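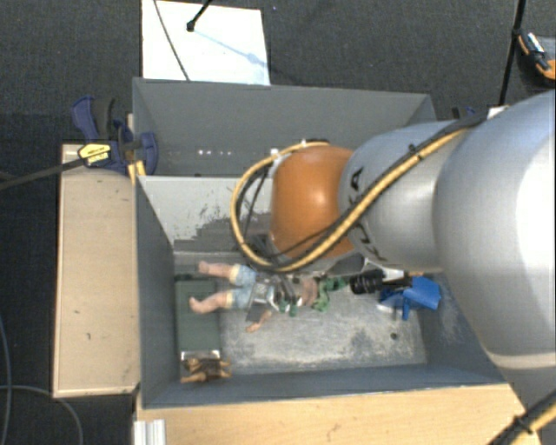
WONVILLE — Researchers at the Arcombe robotics lab have released results for a method that lets a robot arm learn to pick up unfamiliar objects by practicing on a bin of mixed toys and hardware.

The method, called Rai, was tested on 139 objects the system had not handled during training. It picked up the target on the first try for most hard items such as boxes and tools. Soft and jointed items were harder, and dolls gave it the most trouble.

Rai does not use 3D models of the objects. It takes images from a fixed camera, proposes a set of possible grips and picks one using a score learned from earlier attempts. When a grip fails, the failure is saved and used in the next round of training.

The training ran for 900 hours on one arm, with the objects in the bin swapped between sessions. The lab had planned to use several arms but found that small differences in how the cameras were mounted made the combined data less useful.

The team also tried a version that pushes an object before grasping it. That helped when items were lying against a wall of the bin or partly under something else. It added 13 seconds to the average pick, and the lab says that is too slow for most warehouse work.

Gendetti, a parts supplier that paid for a share of the study, plans to try the method on returned goods at its Wonville sorting center in September. The company handles a changing mix of items there and now sorts them by hand.

The paper lists several limits. Clear plastic was left out of the tests, and the arm lifted one object at a time. Scores also dropped when the lighting over the bin was changed.

The lab has posted the training code along with a set of 176 recorded sessions, including ones in which the arm failed to lift anything. A second release with the pushing version will follow after the Gendetti trial.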